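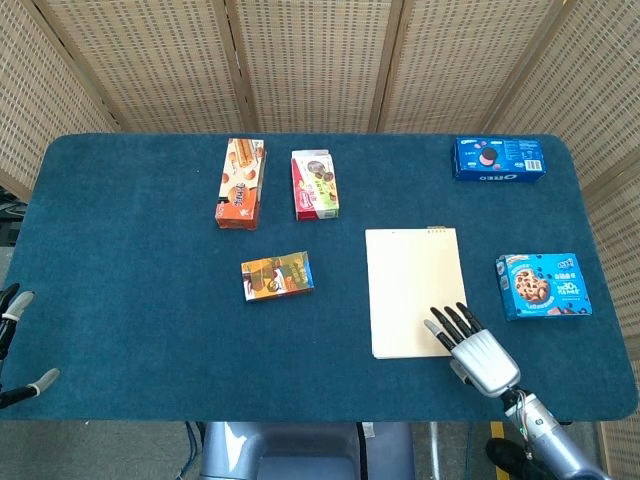 7/26/22

Lost most of the afternoon to a hand that wouldn't let go.

The task was clearing boxes off the table, right hand only. On episode 55 the index finger stayed closed after the open command. The controller reported success. Encoder said open, finger said otherwise, and the arm moved on to the next target with a cookie box still pinched against the palm. It pushed that box into the next one at full approach speed. The wrist force limit should have tripped at 19 N and didn't.

Two separate faults, as far as I can tell.

First, the finger. The encoder sits on the motor side, so a slipped tendon is invisible to it. Maarja Bite pulled the cover and found the clamp screw backed out almost a full turn. Retorqued, marked with paint pen.

Second, the limit. The log has error 1307 — stale force data — repeating for 200 ms before contact. The Vanags driver keeps handing out the last good value when the sensor drops off the bus, and the safety check was happily comparing that value to the threshold. A check that reads old data is no check. I now stop the arm on any sample that has aged past two control cycles.

The dropout itself is unexplained. I suspect the connector at the wrist, where the wires flex every time the palm rolls over. Reseating it cleared the error, but it cleared on its own once before, too.

Until the new cable comes from Ikmont, approach speed stays at half and someone keeps a thumb on the e-stop.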